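Flallon Evening Classes
Running a Small Gift Shop
Notes for week four: choosing stock and working out your prices

Welcome back, everyone. I promised on Tuesday that I'd type up the part we rushed through at the end, and I've added a few things that came up over tea, so this has grown longer than I meant it to. Please don't feel you must read it all in one sitting.

We began with the question of how much to buy for a first season. My own first order, many years ago, was far too big, and I was still wrapping the last of it as presents for my nieces three Christmases later. So my advice is to start with a figure you could bear to see sitting on a shelf. For our practice shop, Utent, we settled on an opening stock budget of £2,000, with £1,000 spent before the doors open and the other half held back until you have seen what people pick up.

Do remember that holding money back feels very odd when the shelves look thin. Spread things out, leave a bit of air between them, and put your tallest pieces at the back. Customers are much kinder about a small range than we fear they will be.
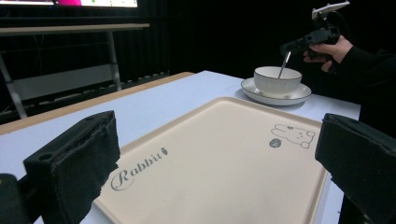

Now, on to ranges. A range is simply a group of goods that look as if they belong together, whether by colour, by use or by theme. Children's and nursery things are often sold this way, and so is anything for the kitchen. The nice thing about a range is that somebody who buys one piece has a reason to come back for another. The trouble is that suppliers know this perfectly well, and will try to sell you the whole lot at once! Ask whether you can take four or five lines to begin with and top up later. Valentini, the wholesaler in our case study, allows this as long as each order comes to £155 or more before tax. Skutemano wants a bigger first order but takes back unopened boxes, and you'll remember the class was split quite evenly over which was the better bargain. I still lean towards Skutemano, but only if you have somewhere to keep the boxes.

A word on pricing, which I know worried several of you. Many shops begin by doubling what they paid and then adding the tax, and it's a perfectly good place to start. After that, walk round the shop and look at each price as a customer would. A card that feels dear at three pounds may be left in the rack, while a cushion priced too low can look as if something is wrong with it.

Our practice shop took £2,349 in its first month in the worked sheet. Please don't mistake that for profit. You still have to take off the cost of the goods, the rent, the card machine, the paper bags and (do put this in) something for your own time.

For next week, please bring:

A list of ten things you would stock, with a likely cost price for each
The selling price you would put on them
One item you love but suspect would not sell

We'll start with that last one, and I'll bring mine too. The side door will be open a little early if you'd like to come and chat first.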